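## Gronmont memorial plaques and commemoration stands

I've been making plaques for local history groups, old comrades' associations and family committees for 15 years now, and the Gronmont is the one I end up recommending most. It's a cast bronze plate, 470 mm wide, with room for a name, two dates and up to six lines of wording. If you want a crest or a portrait in relief, tell me early, as that adds a few weeks.

People nearly always write too much to begin with! Read it out loud, standing up, in the cold. If you run out of breath, so will whoever is doing the unveiling. I'm happy to look over a draft, and I can set text in two languages side by side (Clotilde Fleury does my French proofs and she misses nothing).

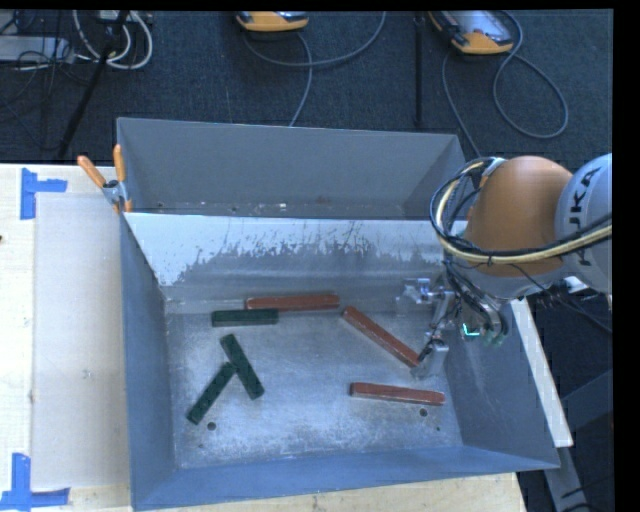 *Metal bin with reddish-brown and dark green bars.*

The Skeltent is the folding stand that goes with it. It holds the plaque upright for the ceremony if the wall isn't ready, and it has a clip at the back for a wreath. It'll carry a framed photograph too - handy for marches and anniversary talks.

**What you get**

- Gronmont plate, polished or dark finish
- Four fixings for brick or stone
- Paper template for drilling
- Unveiling curtain, plain green or black (flags are up to you)

Allow 36 days from the day you sign off the wording. Deposit is 50 per cent, the rest when it's ready to go out. Orders for June anniversaries are already coming in, so please get yours to me soon.

You'll need the wall owner's permission in writing before you drill. Dirceu Vieira has a sample letter and will post you a copy if you ask.

Prices last changed May 2008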